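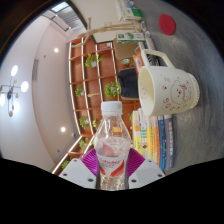
Prise d'une bouteille d'eau entre les deux doigts nervurés de la pince à main.

Remplacer et régler les doigts souples de la pince Fandeck

Les doigts nervurés s'usent plus vite que le reste. La fiche porte sur la version à main, corps en plastique blanc et doigts violets. Elle vaut aussi pour la version montée sur le bras Kondham, à l'étape 6 près. Comptez une demi-heure si les vis ne sont pas grippées.

Quand changer les doigts

Le compteur de l'atelier enregistre chaque fermeture. Sur notre premier jeu, une nervure s'est décollée à la base au bout de 1 772 cycles. Le deuxième jeu a tenu 3 336 cycles avant de perdre sa forme au repos. Depuis, nous contrôlons à chaque recharge de la batterie et nous changeons toujours les deux doigts ensemble, même si un seul est abîmé. Un doigt neuf face à un doigt fatigué fait pivoter les objets hauts au moment du serrage.

Signes à chercher :
une fente entre deux nervures, visible en pliant le doigt à la main ;
une face de contact devenue brillante ;
une pointe qui ne revient pas dans l'axe une fois la pince ouverte.

Matériel

Un jeu de doigts Fandeck (gauche et droit, ils ne sont pas interchangeables)
Une clé six pans et un petit tournevis cruciforme
Un chiffon non pelucheux, de l'alcool isopropylique
Une cale de 3 mm
Une bouteille d'eau en plastique, pleine et bouchée
Une tasse en céramique et quelques livres de poche

Démontage

1. Coupez l'alimentation et débranchez le câble côté poignée. Ouvrez la pince à la main jusqu'en butée, sans forcer.

2. Retirez les vis des deux platines inclinées. Celles du côté des doigts sont plus longues — posez-les à part. Si une tête est foirée, remplacez la vis tout de suite.

3. Tirez chaque doigt dans l'axe. S'il résiste, faites-le jouer de gauche à droite, jamais d'avant en arrière : l'ergot de la platine casse facilement.

4. Nettoyez les logements à l'alcool et laissez sécher. Les débris de nervure se logent au fond et empêchent le doigt neuf de descendre.

Remontage

5. Enfoncez les doigts jusqu'au contact franc avec la platine, nervures vers l'arrière, face lisse vers l'objet. Vissez à la main, puis serrez en croix. Arrêtez dès que la tête porte. Le plastique du corps ne supporte pas un serrage d'acier.

6. Glissez la cale de 3 mm entre les deux pointes et fermez doucement. Les pointes doivent toucher la cale en même temps. Sinon, desserrez le doigt en avance d'un demi-tour, décalez-le et recommencez. Sur le bras Kondham, ce réglage se fait depuis le pupitre, menu Fatuvon, page « Zéro pince ».

7. Rebranchez et relevez la valeur de fermeture complète. La nôtre est à 913 après réglage. Notez la vôtre sur l'étiquette du boîtier, elle servira de référence au prochain contrôle.

Essai de prise

Prenez d'abord la bouteille, debout, en la serrant à mi-hauteur. Les deux doigts doivent se courber de la même façon autour du plastique. Si elle penche, revenez à l'étape 6. Gardez la prise le temps de regarder la base des doigts : aucun jour ne doit apparaître contre la platine.

Passez ensuite à la tasse, par l'anse puis par le bord. C'est l'essai le plus sévère pour les pointes. Terminez par un livre saisi par le dos. Un livre qui glisse signale le plus souvent une face encore grasse — un coup de chiffon à l'alcool suffit.

Entretien courant

Essuyez les doigts après chaque séance. Rangez la pince ouverte, posée sur le corps et non sur les pointes. N'utilisez pas la graisse Greco sur les nervures, elle est réservée à la glissière. Les doigts de rechange se conservent à plat, à l'abri du soleil.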